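I clean rooms at the Romen, a 143-room hotel off the interstate, and I've been doing it long enough that my knees have opinions. So when management told us last May that we'd be getting robots on the floors, you can guess how the break room took it. Somebody taped a sign to the microwave that said HUMANS ONLY. It's still there.

What we got is a Plidier, leased through an outfit called Tasora, and for now it works on bathrooms. Towels, mostly. I figured towels would be the easy part (you grab it, you fold it, you hang it, done), but I've watched this thing long enough to change my mind. A towel has no shape until you give it one. My hands do that while my head is off planning dinner. The robot needs both hands and all of its attention, if that's the word.

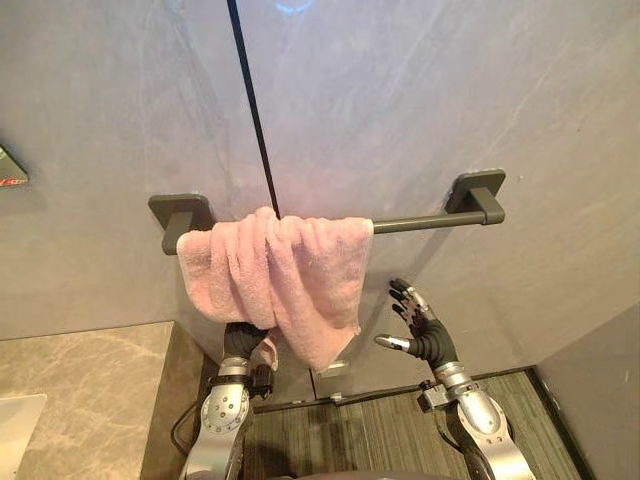
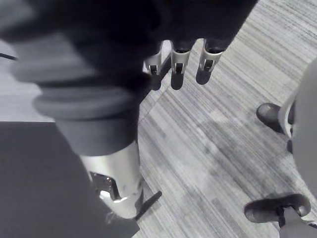
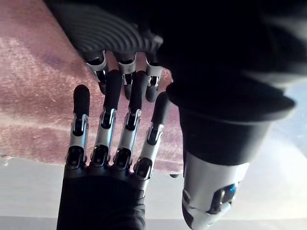 Here's what bugs me, though. Everybody upstairs talks about minutes. We're supposed to turn 4 more rooms a shift between the two of us, me and the machine, and on paper that makes sense because it takes the towels off my plate. But those towels were my breather! Hanging a towel was the one part of the room where I stood up straight. Take it away and what's left is tubs, toilets and mattress corners, which is all the bending, back to back. I go home sorer on robot days. I've said so, and I got a nice nod.

And there's the pay thing. Tasora put us through a training day, and now I know how to pause it, restart it and move it along to the next room. I'm glad I learned it, I really am, I like knowing how stuff works. But that's a new skill, and my check looks exactly like it did before. If I'm minding equipment, put it in the job title and put a number next to it.

I'm not one of those people who wants it shoved in a closet. My cousin's laundry plant, Wragg, brought in folding machines and she swears by them, mostly because the lifting went away first. They asked the women on the line what hurt and started there. What a concept! If anyone had asked us, we'd have said mattresses. Every one of us. Give me a robot that holds up the corner of a king mattress while I tuck and I'll bake it a cake.

Instead somebody picked towels, I'm guessing because towels show well when the owners come through. So that's my pitch, for whatever it's worth from the housekeeping side: before the next lease gets signed, spend one shift pushing a cart with us. Start at 7 a.m., bring decent shoes, and do the tubs too.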